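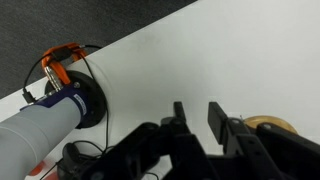

Miltham Metalworkers' Club, members' mailing list

Hi all,

Thrilled to see the bandsaw question come up again! Quoting the earlier message so newer members can follow along:

> From: Kobe Michiels
> My cuts in 50 mm square tube wander badly by the time they reach the
> bottom. Fresh blade, same result. Do I need a new saw?

Keep the saw, Kobe! Mine (an old Helmy I picked up in September for $200) did exactly the same thing. I put a square against the blade and found the lower guide bearings weren't touching it at all. I moved them in until they just turned with the blade, brought the upper arm down close to the work, and slowed the feed. Lovely cuts ever since, and I've done almost 1000 of them for the gate job.

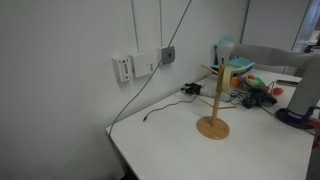
Should the guide bearings spin all the time?

They should turn with light contact, and you should still be able to stop one with a finger when the saw is off and unplugged.

For anyone setting up from scratch, the order I'd go in:

1. Unplug the saw, then check the blade tension and the tracking.
2. Square the blade to the table, then set the guides.
3. Square the vise jaw to the blade and do a test cut in scrap.

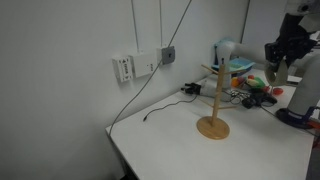 4. Measure the test cut on two faces and adjust the guides again if it's off.

Kobe, bring a bad offcut to the next meet, I'd love to see it!

Cheers,
Arero list moderator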